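Grudano Kit de Ikgate: primeras impresiones

8 de mayo de 2019

Por fin montado. Lo pedí en marzo, 1.355 euros con la pinza incluida, y venía todo en una caja enorme – 16 tornillos, cables de sobra y un manual traducido regular. El brazo pesa más de lo que pensaba.

La encimera de la cocina me sirve de banco de pruebas. Fruta de juguete en un plato, tabla de cortar, la tostadora a un lado, las cajas de té al otro. Le pido cosas sencillas: coger el limón, dejarlo en el plato verde, volver. El software (Zwane, version gratuita) se instala rápido, pero calibrar es un rollo.

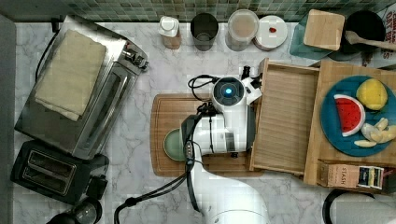 Lo bueno y lo malo

Bien: la luz de la muñeca, azul, se ve desde cualquier sitio. Movimiento suave. La pinza no aprieta de más.

Mal: los cables. Van por fuera y se enganchan con todo. Y el soporte tecnico tarda, tres correos y nada todavia.

La pinza de Gaklow son 231 euros aparte, dicen que agarra mejor las cosas redondas. No sé. Por ahora me quedo con esta – ya contaré cuando llegue a los 500 ciclos.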